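Restinard 手持夹爪套装，试用两个多月了，一直说要写，拖到现在。开个串，想到哪写到哪，不保证顺序。

先说我为什么会买这个东西。我们组很小，做家务类的操作策略，之前一直靠遥操作攒数据。遥操作的体验大概相当于戴着烤箱手套隔着一条走廊叠袜子。叠是能叠的，人会老得很快。

所以三月份 Restinard 那边发来试用邀请的时候，我几乎没看条款就点了同意。后来看了条款。建议各位先看条款。

套装内容：左右手各一只夹爪，一台头戴相机，一个腰包大小的采集主机，线若干，备用指尖两副，还有一张印得非常精美的快速入门卡。卡片上一共四步，第四步是"开始采集"。第二步到第四步之间隔着我的两个晚上。

官方说从开箱到第一条数据 27 分钟。我信。我相信在他们办公室里，由写固件的那位同事亲自操作，27 分钟绰绰有余。

我卡住的地方是时间同步。主机和两只夹爪各有各的时钟，三个时钟各过各的日子。手册建议"开机后静置片刻"。片刻是多久，手册不说，手册很有禅意。

后来在更新日志里翻到，旧固件要等左右手的状态都报过一遍才会对齐，界面上又不显示报没报过。升级以后好了。所以第一件事：先升级，别碰别的。

硬件本身我是满意的，先把好话说在前面，免得被说成专业挑刺。

握把的弧度舒服，扳机行程长，力度线性。捏一颗小番茄可以做到不破，捏三颗会破一颗，这个破损率和我徒手差不多，我认为是很高的评价。

指尖是软的，能顺着东西的形状包上去。抓布料尤其好用。以前用硬指尖夹抹布，夹得住，一使劲就从缝里溜走，像在和一条鱼握手。

重量是个问题。单只拎起来觉得"就这？"，举过肩膀干十分钟活以后觉得"就这。"同样两个字，标点不一样，肩膀的心情也不一样。

腰包主机的散热口朝着身体一侧。冬天这叫人性化设计，七月份这叫刑具。我写信反馈过，客服回复说"可以反过来佩戴"。反过来佩戴以后，所有接口朝里。谢谢，各有各的难处。

线缆。唉，线缆。夹爪到主机是有线的，官方理由是稳定、低延迟，我完全认同。我的膝盖、水龙头和拖把杆有不同意见。

建议买一包魔术贴扎带，从手腕往上每隔一段绑一下，留点余量给手肘。不绑的话，你会在一天之内用线扫落家里所有站得不够稳的东西，然后对着录像数自己叹了几口气。

定位方案是标记块加视觉。每只夹爪底座上一个黑白方块，头上的相机看着它，再和夹爪自己的惯性数据融合。好处是便宜，不用在墙上架基站，换个屋子就能干活。坏处是相机得看得见它。

"相机得看得见它"这句话读起来轻飘飘的。请现在举起双手擦一次高处的玻璃，再留意自己的眼睛在看哪里。人擦玻璃的时候看的是脏的地方，不看自己的手腕。手腕对此没有意见，算法有。

于是你会养成一种新的体态：下巴微收，目光平视，动作端庄，仿佛正在出席某位抹布的授勋仪式。我家里人看了一会儿，把厨房门关上了。 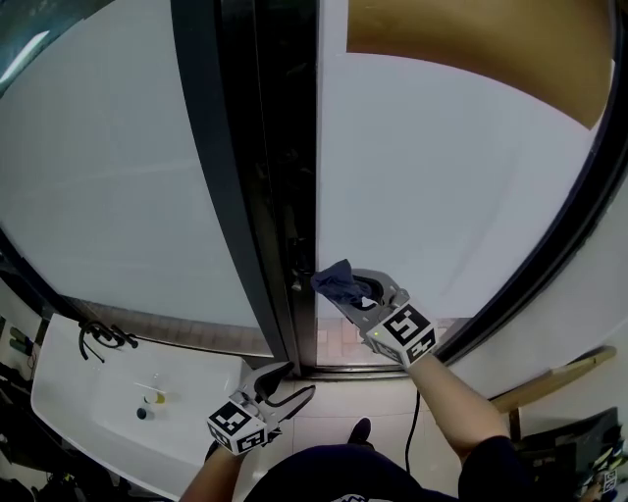

再讲任务设置。配套软件里自带一个任务库，分厨房、卫浴、衣物、收纳几个大类。卫浴类我用得最多，原因是我们做的就是擦拭，擦拭的数据又偏偏最少有人愿意录。大家都爱录叠衣服，叠衣服上镜。

任务库的文案是翻译过来的，风味独特。有一条叫"请让水槽获得平静"。我研究了一下，是把水槽里的东西收拾出来。我现在生活中也这么说。

每条任务可以写自然语言说明，也可以口述。口述识别还行，"擦窗"会识别成"擦床"，偶尔识别成"查床"。导出前一定过一遍文本，不然你的模型会学到一种很宿管的行为。

我给自己定的量是 200 条擦拭，分不同的表面：玻璃、瓷砖、台面、水龙头。第一批录完，软件的质检给我打回来 49 条。

质检报告写得很客气，理由基本都是"标记可见性不足"。翻译成人话：您老人家又没看自己的手。

我不服，逐条去看了。看完服了一大半。剩下那些明明看得见也被打回来的，全是对着亮面擦的，背后光一强，标记块的黑白对比就糊成一团灰。

这个问题值得单独说一条。逆光是这套方案的死穴。白天对着窗户干活，自动曝光会优先照顾窗外那片亮，屋里的东西集体变暗，标记块也跟着遭殃。

解决办法有三个，按我试过的顺序：手动锁曝光，有用，但屋里亮的地方会过曝；拉一半窗帘，有用，但画面明暗不匀；等傍晚再录，非常有用，缺点是你一天只有一个傍晚。

我最后用的是锁曝光，顺便在背后补一盏灯。灯不用贵，能照亮手就行。商家推荐的那款补光套件价格是我这盏的好多倍，区别是它有一个专用收纳袋。

顺便一提，质检打回来的数据还是占套餐额度的。我们的试用额度是 2000 条，录坏的、质检不过的、误按开始键录了一段自己去倒水的，统统计入。

误按这个事要展开讲。开始键在握把侧面，正好在你调整握姿时大拇指会经过的地方。我有一批非常珍贵的数据，任务名是"擦镜子"，内容是我提着两只夹爪满屋找抹布。

如果哪天机器人站在你家客厅中央茫然四顾，嘴里念叨"刚才还在这儿的"，那是我的贡献。

客服后来说可以申请返还误录额度，填表即可。表有两页，其中一栏要求"描述误录的根本原因"。我写的是：拇指。通过了。

软件部分。采集端尚可，界面干净，电量、存储、左右手连接状态一眼能看到。回放端一言难尽，时间轴拖动的手感很像在泥里找钥匙。

标注功能是半自动的，它会猜你什么时候抓住了东西、什么时候松开。对硬东西猜得很准。对抹布猜得很有文学性，我明明从头捏到尾，它认为中间松手三次，可能它觉得我动摇过。

布料这块我建议全部手动过一遍。把自动分段关掉，反而省时间，删别人的错比自己从头写累多了，改过同事代码的都懂。

导出格式给了两种，一种是他们自家的，一种是大家常用的。选后者。前者压缩得更小，代价是你以后每打开一次都要想起他们一次。

导出的轨迹质量，标记全程可见的情况下，我很满意。回放到我们的机械臂上，擦玻璃那类动作基本能直接用，力度要再调。人擦玻璃会不自觉地越擦越狠，尤其碰到一块怎么都弄不掉的印子。

有一段我跟一块印子较劲较了很久，后来发现它在玻璃的另一面。这条数据我留下来了，标签写的是"失败"，情绪上也是。

被问过好几次和 Brivetti 那套比怎么样。我借来用过几天，简单讲讲，不算正式对比。

Brivetti 是无线的，轻，戴上很像那么回事，发布会视频也拍得好看。延迟平时没感觉，网络一挤就有感觉，感觉还很强烈。我楼上住户刷剧的高峰期，恰好就是我的丢帧高峰期，我现在对他的作息了如指掌。

它的指尖偏硬，拿杯子、瓶子、盒子都利索，拿布就不行。你要是做收纳抓取，选它没毛病。你要是做擦拭，又不想和鱼握手，还是选 Restinard。

价格上 Brivetti 卖硬件，一次付清；Restinard 硬件便宜，后面按条收费。前者疼一下，后者一直隐隐作痛。各人痛阈不同，不作推荐。

还有人提到 Kołodziej 的开源图纸，可以自己打印外壳自己攒。我攒过一只。能用，真的能用，就是扳机弹簧的规格图纸里写的是"适中"。我买了一抽屉弹簧，每一根都觉得自己很适中。

如果你有时间、有打印机、有一种不服输的性格，推荐 Kołodziej。如果三样里缺一样，别。缺的是第三样的话，恭喜，你的生活应该挺幸福的。

回到 Restinard，讲讲耐用性。两个多月，高频使用，指尖磨损可以接受，布料任务比硬物任务磨得慢。我换过一次左手的，右手的还在服役。对，我是左撇子，质检模型大概不知道。

标记块的贴面怕水。手册写着"可短暂接触液体"，我在卫生间和厨房用，接触得不算短暂。边角翘了一点点，我用透明胶压住，结果胶带反光，识别率掉了。换成哑光的那种就好了。几块钱的教训，花了一下午。

所以第二件事：哑光胶带，提前买。和扎带放一个购物车，凑个包邮。

头戴相机的绑带，出汗会滑。滑下来一点点，你自己毫无察觉，数据里就是整个世界在慢慢抬头。我后来在里侧垫了一条运动吸汗带，形象彻底告别了，数据稳了。

采集前的标定，官方说每天一次就够。我的经验是每次摘下头戴都得重来。一次不长，就是要对着标定板做一套动作，左三圈右三圈那种。做完浑身轻松，推荐给久坐人群。

说说服务。Restinard 的付费档里有一项"上门指导"，国内由 Gresik 代理。我约了一次，体验出乎意料地好。

来的工程师话不多，看了我录的几条，第一句是："您站得太近了。"我退了半步，可见性立刻上去一截。我为这半步付了钱，我觉得值，就是心里有点不是滋味。

他还建议把任务拆短。我原来一条录完整面玻璃，从上到下，中间手累了还会换个姿势。拆成几小段以后，每段开头结尾都干净，质检通过率好看很多，坏一段也只赔一段的额度。

另外他提了一句手册里没有的：两只手都要有明确的去处。我以前擦东西只管右手，左手就在半空悬着，像在等公交。模型学了以后也会等公交。

现在我会让左手扶一下台面，或者提前去拿下一样东西。实在没事干，就放到一个固定的位置去。听上去像幼儿园老师的要求，效果立竿见影。

Gresik 的售后响应也比原厂快，原厂有时差，回信通常在我睡着之后到达，语气永远阳光。代理商的语气不阳光，但是会寄配件。

再讲讲我认为他们下一版必须改的。开始键挪位置，或者加个长按。主机散热口换一面。回放端重写，我说的是重写，不是优化。误录额度自动返还，别让人填"根本原因"。

还有，夹爪上那个状态灯请再亮一点，或者干脆在头戴里给个提示音。现在白天光线强的时候，我得把手举到眼前看它亮没亮，旁人看过来，像我在向自己的手腕请示工作。

能不能给家里人用？官网有一句"人人皆可采集"。我让家里人试了一次，动作标准，标记全程可见，一遍过质检。问她秘诀，她说平时擦东西就这么擦。我没再问。

所以如果你们要招采集员，别招我这样的，招真正会干家务的。我录的数据教机器人怎么做实验，她录的数据教机器人怎么擦干净。这两件事的差距比我以为的大。

总分我不打，打分会有人截图。说结论：做擦拭、布料、湿区任务的小团队，可以买，买按月的，先别买年付。做大件搬运的，不用看了，举不动。做精细装配的，等下一代指尖。

预算紧的，先下单扎带、哑光胶带、吸汗带和一盏灯，再看手里剩多少钱。

利益相关：试用期的硬件和额度由 Restinard 提供，续费是自己掏的，上门指导也是自己掏的。稿子没给他们看过。他们要是看到了，散热口，散热口，散热口。

补一条，评论区问能不能左右手只买一只。可以，单只有售，价格是一对的一半多不少。我不懂这个"多不少"从哪来，可能是分手费。

再补一条，问夹爪能不能拿来日常擦窗的，能，擦得还行。擦完记得把录制停了。

2026-07-05 更新：新固件出了，开始键改成长按生效。更新说明里写"根据用户反馈优化交互"。我的拇指认领一下。停止键也一起改成长按了，所以我现在每条数据的结尾，都多出一段我使劲按手柄的画面。

反馈已提交，表还是两页。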